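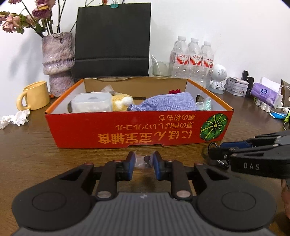 **Solo rules for Susley: do I reshuffle the event deck?**

Posted by Pruitt, Sep 14, 2018

I got Susley in the February Kickstarter wave and I'm on my third solo game. The rulebook says to "refresh" the event deck when it runs out. Does that mean shuffle the discards back in, or flip them and keep the order? I ended on 37 points and want to know if it counts. 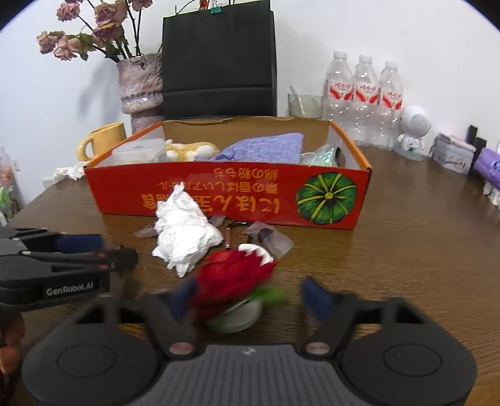

**Tavion Van Dusen**

Shuffle them. The rulebook uses "refresh" for the market deck too, and the setup page spells out a shuffle there. Remove any storm cards you already resolved. Your 37 stands if you did that.

**Cidard**

We always flip, works fine. Never read the solo page though.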